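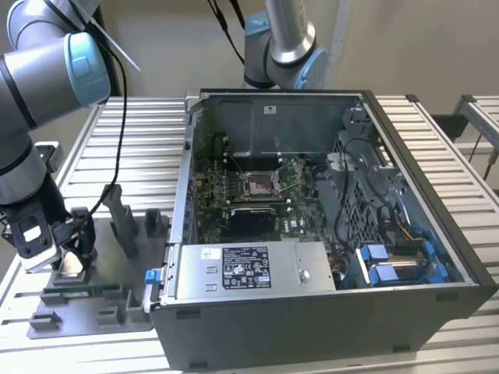 読了時間:8分

2018年1月11日

あけましておめでとうございます、にはもう遅いですね。年末からずっとデスクトップPCのケースとにらめっこしていて、正月らしいことは餅を食べたくらいです。

前回の記事で「次はグリッパーの比較をやります」と書いてしまったので、やりました。お題はおなじみ、横倒しにしたDELLのタワーの中に部品を組み込む作業です。側板を外して、開いたほうを上に向けて置いて、アームで上から部品を入れていく。人間がやれば鼻歌まじりの作業なのに、ロボットにやらせると急にめちゃくちゃ難しくなるやつです。

今回比べたのは、Pretlowの平行グリッパーとNetetierの平行グリッパー。どちらも二本指で、カタログで見るとほとんど双子みたいな顔をしています。手首のカメラはKoskela、コントローラはPundano。カメラとコントローラは固定で、グリッパーだけ差し替えて同じ作業をやらせる、という比べ方です。途中でカメラの位置もいじりたくなって、結局いじったんですが、その話はあとで。

ちなみに前にこのブログでやったねじ締めの回より、準備がずっと大変でした。ねじ締めは極端な話、軸さえ合っていればなんとかなるんですよ。PCの中は壁だらけ、ケーブルだらけで、指を開く場所がない!ここが全部の始まりです。

まず治具の話をさせてください

グリッパーの話を読みに来た人には申し訳ないんですが、先に治具です。ここをサボるとグリッパーの差なんて見えません(去年サボって、見えませんでした)。

部品はケースの左に置いた治具プレートから取ります。3Dプリントしたグレーのプレートで、溝の入ったブロックや柱を立てて、そこに部品を差しておく方式です。最初は平らなトレーに部品を寝かせていたんですけど、これだと指が部品の下に入らなくて、端をつまもうとしてはトレーをひっかくという悲しい動画がたまっていくばかりでした。立てておけば上からそのままつまめる。考えてみれば当たり前ですね。

溝の幅にはずいぶん悩みました。きつくすると抜けないし、ゆるくすると部品が傾きます。傾いた部品をつまむと傾いたまま持ち上がるので、その傾きがソケットの前まで旅をしてくるわけです。最終的には、溝の入口だけ広げて奥をきつめにする形に落ち着きました。入口の面取りを大きくしただけで、差し戻しの失敗が目に見えて減ったのはうれしかったなあ。

材料費はフィラメント込みで4000円。試作で捨てたぶんは数えないことにしています。数えると悲しくなるので。

作業台はアルミフレームを並べたもので、溝がずらっと通っているから固定はすごく楽です。Tナットで好きなところに留められます。ただし小さいねじを落とすと溝に入って転がっていくので、そこだけは本当にどうにかしたい。磁石の棒が手放せません。

Pretlowのほう

先に試したのはPretlowです。手に取った第一印象は「硬い」。指の付け根にガタがほとんどなくて、閉じたときの中心がきっちり出ます。つかんだ部品がどっちにもずれないので、教示した位置と実際の位置の差が小さい。これは組み立て用途ではものすごくありがたい性格です。

逆に言うと、教示がずれていたらそのずれをまっすぐ部品に伝えてくるグリッパーでもあります。治具の溝の中心と指の中心が少しでも食い違っていると、閉じる瞬間に部品をぐいっと横に押して、治具ごと動かそうとするんですね。プレートを台にしっかり留めておかなかった最初のころは、つかむたびに治具が逃げていって、だんだん全体がずれていくという怪奇現象に悩まされました。原因がわかるまで半日、ずっとカメラの校正を疑っていました。Koskelaさんごめんなさい。

力の設定は細かくできます。細かくできるんですが、下のほうの設定がちょっとくせ者で、最小付近にすると閉じきる手前で「つかみました」と返してくることがあります。指のゴムが触れただけで満足してしまうらしい。薄い基板をつまむときは弱くしたいのに、弱くすると信号が信用できないという困った関係です。対策として、つかんだあとに少しだけ持ち上げて、指の開き量をもう一度読むようにしました。空振りしていれば開き量が小さくなるので、そこで判定できます。

開閉の速さは文句なし。音も静か。夜中に動かしても家の人に怒られない、というのは趣味でやっている身には大きな加点です。
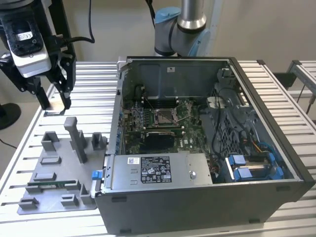 Netetierのほう

で、付け替えてNetetier。こちらは指の付け根にわずかに遊びがあります。カタログには遊びのことは何も書いていないし、仕様なのか個体差なのかよくわかりません。触るとほんの少しだけ揺れる。最初は「うわ、はずれ引いたかな」と思いました。

ところがですね、この遊びが差し込み作業では意外といい仕事をするんです。部品をスロットの上に持っていって、ゆっくり下ろして、角が当たる。Pretlowだとここで力がぐんと立ち上がって、コントローラがすぐ止めに入ります。Netetierだと指がちょっと逃げてくれて、部品が勝手に溝のほうへ寄っていく。人間が指先の力を抜いて「このへんかな」と探るときの感じに似ています。見ていて気持ちがいい!

ただし、いいことばかりじゃありません。遊びがあるということは、つかんだ時点で部品の向きが毎回ちょっとずつ違うということです。差し込みのように溝が案内してくれる作業なら吸収できても、CPUみたいに真上からそっと置くだけの作業だと案内してくれるものがありません。ソケットの枠の内側にまっすぐ下ろしたいのに、回転方向のずれがそのまま残ります。しかもここは押して直すわけにいかない場所です。ソケットのピンを曲げた経験がある方ならわかってもらえると思いますが、あの瞬間の胃の冷え方ときたら。

指先の形はNetetierのほうが細くて、狭いところに入れるのは得意です。メモリースロットのまわりなんかは、隣に先客が差さっていると指の厚みが効いてきます。Pretlowの標準の指だと、下ろす前に開き幅をかなり絞っておかないと隣に当たりました。開き幅の初期値を部品ごとに持たせるようにしたら解決したので、致命的な差ではないんですけど、何も考えずに使って通るのはNetetierでした。

音はうるさいです。閉じるたびに「ジッ」と鳴ります。昼間なら気にならない程度、夜はちょっと。

指先に貼るもの

グリッパー本体の比較をしているつもりが、途中から指先に何を貼るかの比較になっていきました。グリッパー沼あるあるだと思います。

標準のゴムはどちらも悪くないんですが、金属の部品を持つとつるっといくことがあるんですよね。それで薄いシリコンシートを貼ってみたら、今度はよくくっつきすぎて、指を開いても部品が片方の指に残る。離れるときに部品をちょっと引っ張っていくので、せっかくきれいに置いたものがずれる。置くまでは満点、離すところで減点という、なんとも惜しい結果です。

次に目の細かい滑り止めテープ。これが一番バランスがよかったです。つかむ力を少し落としても滑らないし、離れ際もさっぱりしています。難点は寿命で、基板の縁で少しずつ削れて粉が出ます。PCの中に粉を落とすのはさすがに気持ちが悪いので、こまめに貼り替えることにしました。

布の両面テープの上に薄いウレタン、という組み合わせも教えてもらって試しましたが、厚みがばらつくせいで中心がずれてしまい、うちではお蔵入り。手先の器用な人なら均一に貼れるのかもしれません。私は貼れませんでした。

カメラの位置でまた悩む

Koskelaのカメラは手首に付けています。手首に付けると、部品に近づくほど大きく写るのでうれしい反面、近づききったところで指とつかんだ部品に視界をふさがれます。一番見たい瞬間に一番見えない。これはもう手首カメラの宿命みたいなものですね。

最初の取り付けだと、ソケットの真上まで来たときに肝心の縁が指の陰に入ってしまっていました。そこでブラケットを作り直して、少し外側にずらして、そのぶん内側に傾けました。これで縁のラインが見えるようになったんですが、今度は外に張り出したカメラがドライブケージに近づいていくという新しい心配が。ケースの中の作業って、ほんとうにどこかを引っ込めるとどこかが出っ張ります。

結局、アームの手首の角度を変えて、カメラがケージと反対側を向くように組み替えました。手首をひねるとケーブルの取り回しも変わるので、長さを取り直して、ループをひとつ作って、結束バンドを切っては留めの繰り返しです。画像処理のコードを書いている時間より、ケーブルを結び直している時間のほうが長かったかもしれません。

それと照明。電源ユニットの上面が銀色でぴかぴかしているので、光の角度によって露出がそっちに引っ張られて、基板側が暗くつぶれます。自動露出を切って、測る範囲を基板のところだけに限定したらだいぶ落ち着きました。アルミの台の溝も光をよく拾うので、画面の端にかかるところはマスクしています。

つかむ前に部品の縁を見て、持ち上げてからもう一度見る。この二度見がかなり効きます。持ち上げたあとの姿勢を見て、ずれたぶんを置く側の目標に足してやるだけなんですが、Netetierの「毎回ちょっと違う」問題はこれでほとんど気にならなくなりました。Pretlowだとそもそもずれが小さいので、二度見の恩恵も小さめ。時間がもったいないなら省いてもいいくらいです。

コントローラの話も少し

Pundanoのコントローラは今回が初めてです。制御周期は500Hzで回しています。もっと上げられるみたいですけど、上げたところで私の書いた力の判定がへぼいので、先にそっちを直すべきですね。

気に入ったのは、二本のアームの座標をひとつの原点でまとめて扱えるところです。うちは台の左側を受け持つアームと、奥からケースの上に下りてくるアームの二本立てで、前に使っていたコントローラだとそれぞれの原点を自分で換算していました。あの換算表(表計算ソフト製、色分け済み)からついに解放されました。ばんざい。

干渉チェックも、形をざっくり箱で登録しておけば、近づいたときに片方を待たせてくれます。ただこの待たせ方がやや心配性で、まだ余裕があるのに止まって待っていることが多い。箱を小さめに登録し直すと動きはきびきびしますが、今度は見ているこちらが心配になります。ケーブルは箱に入っていないので、いちばん引っかかりそうなものがチェックの対象外なんですよ。非常停止ボタンを握ったまま見守る時間がしばらく続きました。

文句を言いたいのはログです。標準の設定だと何でもかんでも書き出してくれて、一回の差し込み動作だけで3123行。知りたいのは「どこで力が立ち上がったか」だけなのに、温度やら電圧やら通信の状態やらが全部同じファイルに混ざっています。絞り込みのスクリプトを書いて、それでようやく読めるようになりました。設定画面のどこかに出力を減らす項目がありそうな気がするんですが、見つけられていません。知っている方がいたらコメント欄で教えてください。
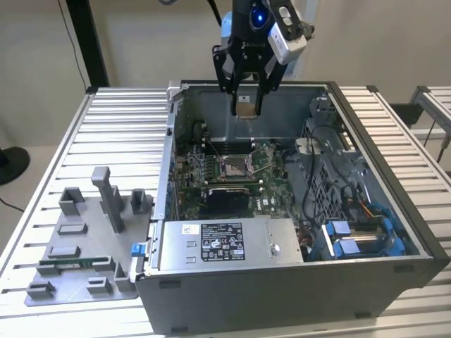 下ろし方で差が出る

さて、いちばん気を使うのは最後の下ろすところです。ソケットの上まで持っていくのは速くてよくて、そこから先をどれだけ遅くできるか。遅くすればするほど安全かというとそうでもなくて、遅すぎると今度は関節のカクカクした動きが目立ってくるんですね。じわじわ下ろしているはずが、細かく階段を下りるみたいな動きになります。ちょうどいい速度はアームによって違うので、ここは自分の手元で探すしかなさそうです。

触れたかどうかの判定は、力の絶対値を見るのをやめて、変化の大きさを見るようにしました。手首のケーブルの引っ張り具合で絶対値がけっこう変わるからです。姿勢を変えると何もつかんでいないのに力がかかっているように見えて、空中で「着きました!」と言い出す。で、手を離す。部品が落ちる。練習用の壊れたCPUでよかった、というのを何度かやりました。下ろし始める直前に一度止まってゼロを取り直すと、この早とちりはなくなります。

Pretlowは触れた瞬間の立ち上がりがくっきり出るので、判定がとても楽です。グラフにすると段差が定規で引いたみたいにきれい。Netetierは遊びのぶんだけ立ち上がりがなだらかで、しきい値の置きどころに迷います。低くすれば早とちり、高くすれば押しすぎ。間を取って、なだらかに上がり始めたところで速度をさらに落とし、もう少し上がったら止める、という二段構えにしました。少しまどろっこしいですが、いまのところ安定しています。

離すときの指の開き方も大事でした。勢いよくぱっと開くと、両方の指が同時に離れてくれないことがあって、遅れたほうの指が部品を蹴ります。開き始めだけゆっくりにする。これだけ。設定の数字をひとつ変えるだけのことに気づくまで、ずいぶん遠回りしました。

それで、どっちがいいの

で、どっちなんだと言われると、私はCPUのように「置く」作業はPretlow、メモリーのように「差す」作業はNetetierが好きです。両方買えってこと?と言われそうですね。うちはアームが二本あるので、片方ずつ付けるという贅沢な手も考えているところです。

一台だけ選ぶなら、いまの気分ではPretlowかな。ずれが小さいと、うまくいかなかったときに原因を追いかけやすいんです。遊びのあるグリッパーで失敗すると、校正なのか、つかみ方なのか、治具なのか、疑うところが多くて夜が長くなります。ただ、差し込みが中心の人や、カメラなしで気楽にやりたい人にはNetetierのほうが合うと思います。あのぬるっと入っていく感じは、ちょっとくせになります。

値段の話はあえて書いていません。Netetierのほうは12月に値引きのタイミングで買ったので、比べるとフェアじゃないんですよね。

いくつかメモ。次に自分で読み返す用です。

指のテープを貼り替えたら、必ず開き量の基準を取り直す。忘れると空振り判定が全部ずれます(忘れました)。

ドライブのところの配線は、動かす前に端に寄せておく。柔らかいから当たっても平気だろうと思っていると、指に引っかけて持ってきてしまいます。

治具プレートは四隅を留める。対角だけだと、片側を押したときに浮きます。

ソケットの固定金具は、開けるところまでは人間の手でやっています。ここもロボットにやらせたいんですが、レバーを横に逃がしてから起こす動きがどうにもうまくいかなくて、いまは見なかったことにしています。フック型の指を刷ってみたら一回で折れました。積層の向きを変えてもう一度刷っているところなので、うまくいったらまた書きますね。

コメントで前に質問をもらっていた治具のデータですが、公開できるように寸法を整理中です。溝の幅がうちのプリンタの癖に合わせてあるので、そのままだとたぶんきついです。入口の面取りだけでもまねしてみてください。

次回はそのフックの指か、ケーブルの取り回しか、先にできたほうを書きます。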